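Play grocery corner, second progress report to the fund
2 min read

We were granted 2,000 for the play grocery corner at the Sternotport family room, and this report covers the period through September. The short version is that the corner is open and gets used. I am less sure it does what our application said it would.

The food came from Pastach. We ordered it on the promise that it was "true to life," and I had my doubts, having seen plenty of play fruit that could pass for painted eggs. Most of it is fine. The price was still high for what it is, and delivery took 8 weeks when we had been told 2.

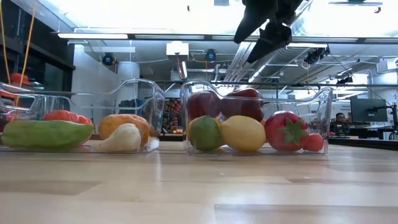

We went with clear bins so children could see what was in them without dumping everything out. They dump everything out anyway. The plan to keep fruit in one bin and vegetables in the other lasted one morning, and I would not put much faith in the sorting goals on page one of the application. Staff no longer re-sort during the day.

Parents say their children now name more vegetables at home. Perhaps they do. We have more than 20 comment cards saying so, but the cards were handed out by the same staff who run the corner, and we took no baseline.

Maretti has offered us a toy cash register and a second set of food at a discount. I recommend we turn down the food and put off deciding on the register. The Ķēniņš shelving is still on back order, and the remaining money should stay set aside for it until we have a delivery date in writing.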